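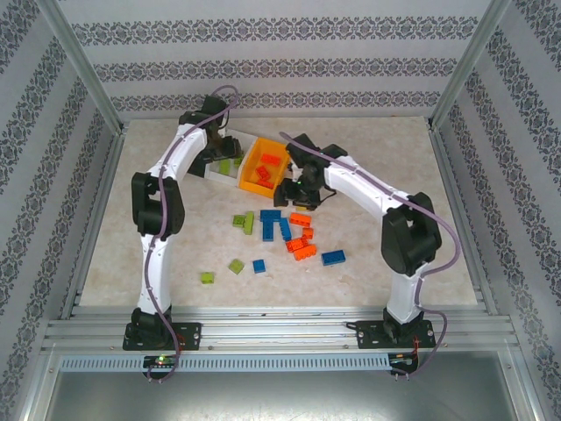 Pronum Wallcoverings: Frequently Asked Questions

Ordering

What is a batch number?
Each production run is printed with its own ink mix, and the batch number on the label identifies the run. Rolls from different batches can differ slightly in shade. Check every label before opening the wrap. Opened rolls cannot be exchanged.

How many rolls do I need?
Measure the full width of all walls to be covered and the height at the tallest point. Add the pattern repeat to each drop. Doors and standard windows should not be deducted when using a large repeat, as the offcuts are rarely usable.

Can I order a sample?
Yes. Samples are cut from current stock and do not show the full repeat. Limit of two per pattern.

Pattern matching

What is the difference between a straight match and a drop match?
In a straight match, the same part of the pattern meets the ceiling line on every strip. In a drop match, alternate strips are shifted down by half the repeat. The match type is printed on the label.

Do banded patterns need a level line?
Yes. Horizontal bands show any slope in the ceiling or floor. Mark a level line on all walls before hanging and align one band to it. Trim the error off at the top.
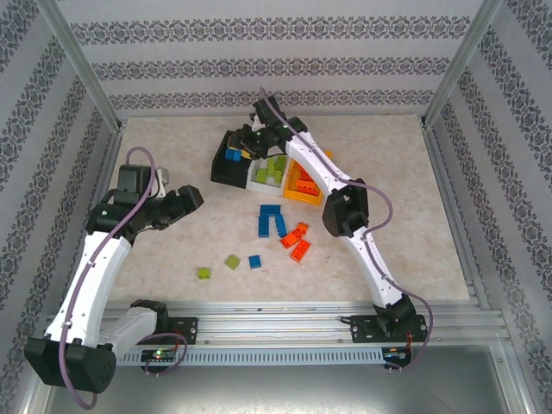 Banded scroll pattern on back and side walls.

How should inside corners be handled?
Do not wrap a full strip around an inside corner. Cut the strip so that 1/2 inch turns onto the next wall, then hang the remainder from a new plumb line, overlapping the turn. Use overlap adhesive on vinyl.

Surface and adhesive

Which primer is recommended?
Use Hudivik acrylic wallcovering primer on new drywall and over glossy paint. Allow it to dry overnight. Flat paint in sound condition needs washing only.

Is paste applied to the wall or the paper?
Nonwoven: paste the wall. Traditional paper: paste the back, fold, and wait for the time given on the label. The Sachdeva range is all nonwoven. The Zositent range includes both types.

Returns

What is the return period?
Unopened rolls may be returned for up to 360 days with the receipt. Custom lengths and clearance rolls are excluded.

Technical content reviewed by Jitendra Dixit. Last updated November 16, 2025.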